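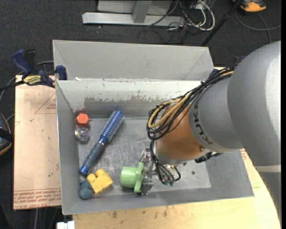 *Last changed: 2018-11-04 (T. Arrieta)*

## 4. Setting up a private party in Grotalora

You'll need a manager login for this section. If the Parties tab is gray, you have a server login, and no amount of tapping will improve it.

### 4.1 Create the event

1. Open **Parties** and tap **New**.
2. Type the host's name. Use the name of the person paying, which at weddings can take some detective work.
3. Enter the head count. The dining room plan that ships with Grotalora tops out at 96 seats. For anything bigger, link a second room first (section 7).
4. Pick start and end times. Guests treat the end time as a suggestion, so set **Table hold** to 2 hours past it.
5. Tap **Save draft**. The event shows up on the floor plan in yellow.

> **Note:** Drafts don't block walk-ins. A yellow table is a table somebody can still sit at, and somebody will.

### 4.2 Attach a menu

1. Open the draft and tap **Menu**.
2. Choose **Set menu** or **Open order**. Open order for more than 16 guests brings up a warning. Your kitchen will have a warning of its own.
3. For a set menu, pick the courses and enter the price per person.
4. Enter allergies under **Guest notes**. Don't use **Comments**, as that field doesn't print on the kitchen ticket.
5. Tap **Send test ticket** and walk back to see that it came out.

**Caution:** Changing a set menu after the deposit is paid resets the price per person to zero. The host will be delighted. Write the price down first and put it back before you save.

### 4.3 Take the deposit

1. Tap **Deposit** and enter the amount. The default is $200.
2. Swipe the card, or tap **Send link** to email the host.
3. When the event turns green, it's confirmed and the tables are blocked.

If it stays yellow after payment, close the event and open it again. If it turns red, the card was declined, and one of you gets to make a phone call.

### 4.4 Canceling

Tap **Cancel event**, then choose **Keep deposit** or **Refund**. There is no undo. Hendrik Steyn on the support desk can restore a canceled event until the nightly close, and he'll be polite the first time.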